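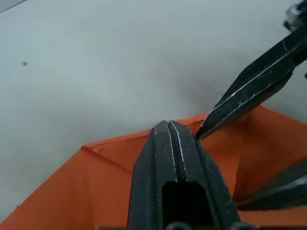
Every family that has lost someone should be able to read the words that were printed about them, Yvonne Pearce told the guests at the opening of the Brivden Obituary Library, and they should be able to do it from the kitchen table, at midnight if they like, without a credit card.

Starting 3/11/21, they can. The library is open online to anyone, anywhere, and it holds roughly 3,000 death notices, funeral cards and full obituaries from Brivden and the farm towns north of it. Searching is free, reading is free, and so is printing a copy for the family Bible or the refrigerator door.

The library is a joint effort of Presgate Funeral Home and the Kinoshita Reading Room. Presgate opened its filing cabinets, where the home had kept a copy of nearly every notice it helped families write. Kinoshita supplied clippings from the old weekly paper, which stopped printing long before most small papers had a website. Put together, the two collections fill in a great many of each other's gaps, and we are thrilled with how much came out of them!

People who grew up here will know the style of the older notices. They tell you what church supper a woman ran and for how many winters, which dairy a man hauled for, and the name of the nephew who drove in from out of state. Several list the hymns. One from the Presgate cabinets gives the recipe for the deceased's mustard pickles, at her request, and we have left it in exactly as it was set, including the line about not skimping on the turmeric.

Visitors can search by last name, maiden name, town, employer, school, branch of service or place of burial. The search tool, called Asta, also handles spellings that wandered over the years, so a person looking for Lindquist will be shown the Lindqvists and the Linquists too. Maiden names were the feature families asked for most often when we tried the library out in June, and a good deal of the work since then has gone into getting them right. In many older notices a married woman appears only under her husband's first name. Where we could learn her own name from another record, it now appears beside the original text.

The original wording has not been changed in any entry. Typed copies follow the printed notice, misprints and all, and a scan of the clipping sits next to the typing wherever the paper was sound enough to scan. Corrections go in a separate note under the entry with the name of the relative who sent them, if that relative wishes to be named.

There is plenty still to do. A group of 628 funeral cards has not been matched to any printed notice. Many of these carry a name and a year and nothing more. They are listed on their own page, in alphabetical order, and we would love to have people look through them. If you recognize a great-uncle, please write! A line or two about where he lived is often enough for us to find the rest.

Families may also send in an obituary that was never printed, or write a new one for someone who never had one. That part of the library already holds 179 entries, most of them for infants, for hired hands, and for people who moved away and died where no one knew to send word home. "I read those first every time I sit down with it," Pearce said. "Somebody remembered them all those years and finally had a place to put it."

New obituaries written with Presgate Funeral Home will be added when the family gives its okay. A family may ask for an entry to be held back or taken down at any time, and street addresses of living relatives are left out of everything recent.

For people who would sooner do this in person, the Kinoshita Reading Room has set up 2 public computers for the library, and staff there will gladly show you how the search works or run it for you. Clippings, funeral cards and handwritten notices can be brought in for scanning and go home with you the same afternoon. Please don't peel anything out of a scrapbook first – we can scan the whole page, and old glue tends to take the print with it.

Requests can be mailed too. Include the full name, the approximate year of death and any town you know of, along with a phone number or return address. Printed copies in large type are available on request at no charge.

Coming next is a set of notices from the years when Brivden had two papers, which did not always agree on a person's age. Both versions will be posted.

Contact: Yvonne Pearce, Brivden Obituary Library, in care of the Kinoshita Reading Room, Brivden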